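Chapter 9
Containers and Storage in the Home

Key terms: bin, footprint, handhold, product label, storage zone

Most homes hold more than their closets were built for. When Conceição Coelho took over the linen room at the Plinamau guesthouse, she found towels on chairs, spare bulbs in a soup pot, and 108 pillowcases on one shelf. She bought no new furniture. She sorted everything by how often it was used, then chose bins to fit the shelves she had.

This chapter looks at the plain plastic bin and what to check before you buy one. Start with the shape. Rounded corners are easy to wipe out, but they take away a little space at the bottom. A flat front lets bins stand side by side in a neat row. Next, look for a handhold. A bin on a high shelf is hard to pull down without one.

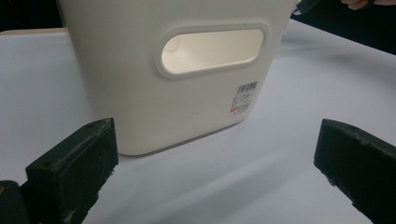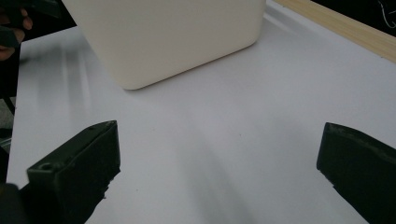 White storage containers with rounded corners. Photos: Meireles

Put a bin on a table before you fill it. It should sit flat and not rock. Measure the base as well as the top, as many bins are narrower at the bottom – a shelf that looks full may have gaps low down. Write both sizes in your notebook.

Many bins are sold with a paper label on the front. Copy down the item number before you peel it off, in case you want a matching bin later. Warm water and dish soap will remove most of the glue.

In Section 9.1 you will measure a shelf and draw its storage zones. Section 9.2 covers weight and safe lifting. Section 9.3 deals with labels you make yourself.

Before you read on
Choose one shelf or drawer at home. List what is kept there and mark each item daily, weekly, or rarely. Bring the list to class.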